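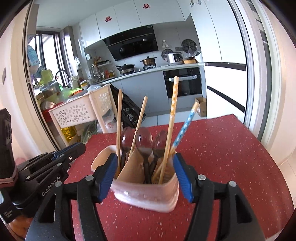 Home | Forums | Kitchens and Worktops | New posts | Log in

Drilo worktop quote, is it worth it?
Reading time: 2 minutes

Ashton Lowther, 11/23/22
We are moving to Sturport and the kitchen needs a new worktop. Plerneo have quoted 1,287 for their Drilo range, fitted. Costigan want 659 for a plain laminate, but fitting is extra. Has anyone had either for more than a couple of years?

pottingshed
We've had a Costigan laminate for six years. One burn mark from a pan, otherwise fine. Ask what they charge for the sink cut-out, as they added 184 to ours on the day.

marl_end
I would pay for the Drilo. Laminate swells at the joins once water gets in and you can't put that right. Don't go for a plain dark colour either. Speckled tops hide crumbs.
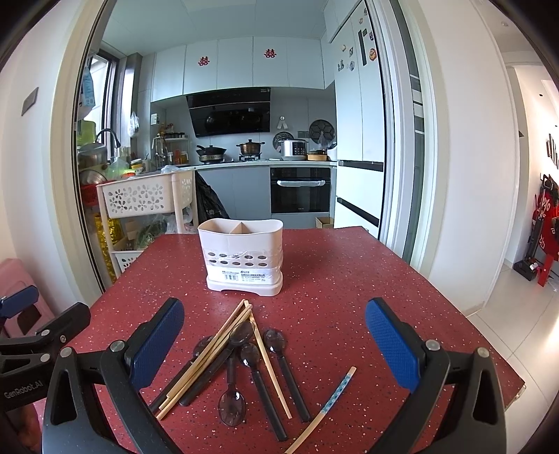
Chopsticks on a red speckled top

pottingshed
Ours hasn't swollen. It depends on whether the fitter seals the edges. I don't agree that everyone needs to spend double.

Tess50
Speckled tops hide crumbs a bit too well, in my view. I wipe mine twice and still find sugar on it in the evening. I'd want something pale and plain next time.

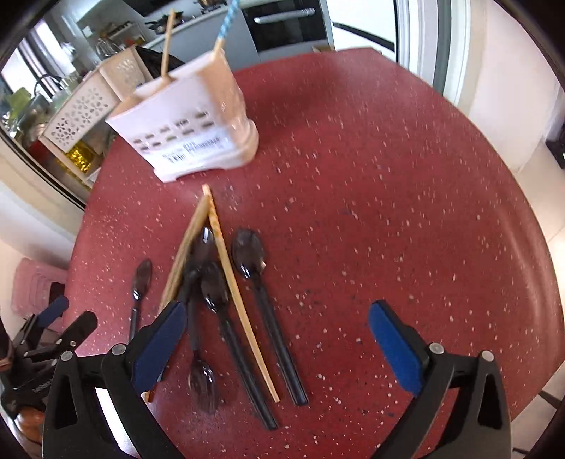 Deep red with white and pale pink speckles

Ashton Lowther
Thanks. My wife likes red but I was worried about selling the house later. Sink cut-out is included with Plerneo, I checked. Costigan haven't rung back.

marl_end
Choose what you like. A buyer will probably rip it out whatever colour it is. Get the 50 mm upstand if they offer it, the short one leaves a gap where our wall isn't straight.

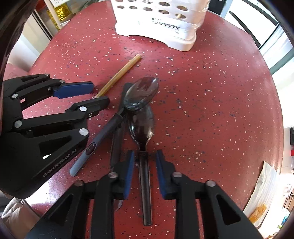

Also ask both firms who does the measuring. Ours was measured by one man and fitted by another, and it came up short at the cooker end.

pottingshed
Agree with that part.

Related threads
Sealing round a butler sink
Sturport fitters, any good?
Upstand or tiles?
Getting limescale off a dark worktop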